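Gripper build, shared shop — 9 Feb 2018

Grip day! I have wanted to get to this part since September and it was worth every hour of filing.

Where things stood this morning: housing printed and sanded, jaw rims glued, wrist joint back together after I stripped the second set of threads (my fault, wrong driver again). Anoma Gazi re-cut the cable guides on her own machine at Dulley and they fit so much better than mine that I binned all of mine on the spot. Total weight with the guides in is 183 g, down 16 from the last version. I'll take it.

Plan was light things first, then odd shapes, then anything with a slippery side. Odd shapes are where I expect trouble. A straight-sided cup is easy, the jaws just close and stay put, but anything that tapers wants to squirt up and out as soon as the force goes over a certain point. So the Skernlow board now ramps the current in 64 small steps where it used to jump straight to full, and wow, what a difference in the sound alone. It used to bark. Now it hums.

Up at the wooden table, with the teal bottle and then without it:

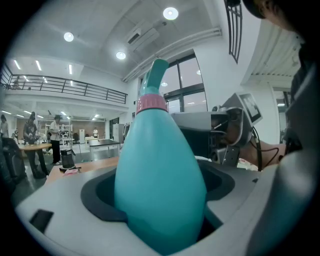
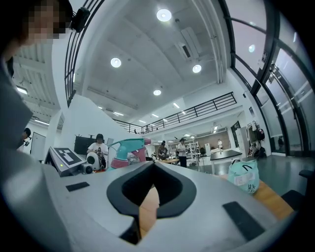 Biggest open question is the fingertip pads. I have two kinds on hand, the soft black foam and the ribbed stuff out of the Chowdhury kit. Foam gives a lovely wide contact patch but it creeps, and after a few dozen closes the edge starts to peel. Ribbed stays put but only touches along the ridges. Anoma thinks we should glue a thin layer of foam over the ribs — I like it, slightly messy, cheap to try.

Also fixed the marker mount. It had play in it, and any wobble there goes straight into the pose estimate. Two drops of glue and a longer screw.

To do:
Order more M3 inserts, down to 19
Foam-over-rib pads, one pair only for now
Log the motor current on every close and save the files with the date first (please, everyone)
Ask Stunlow if they still sell the short cable
Put the small driver back in the blue drawer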